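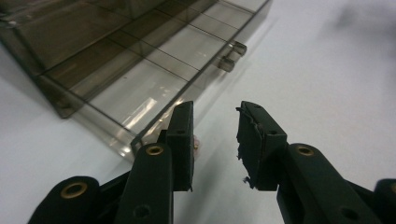
Grillside, July

**Re: Terkeo hand-held gripper kit, evaluation thread**

**wanow_lab**
We have completed 400 grasps with the Terkeo kit. The linkage remains smooth. The rubber on the right fingertip is frayed and is peeling in strips along the gripping face. The left shows nothing comparable from the side we photographed. We do not recommend purchase at the present price.

**ikeda_bench**
We must disagree. Pads are consumable parts, and the kit ships with two spare pairs. Our unit is in its sixth month of service.

**wanow_lab**
Ours arrived with one pair. Please state your kit revision.

**ikeda_bench**
Revision 3. Were your trials conducted on thin plastic walls, such as the divided organizer box?

**wanow_lab**
In large part, yes.

**t_procurement**
Our order is on hold until Friday pending the supplier's reply on spares.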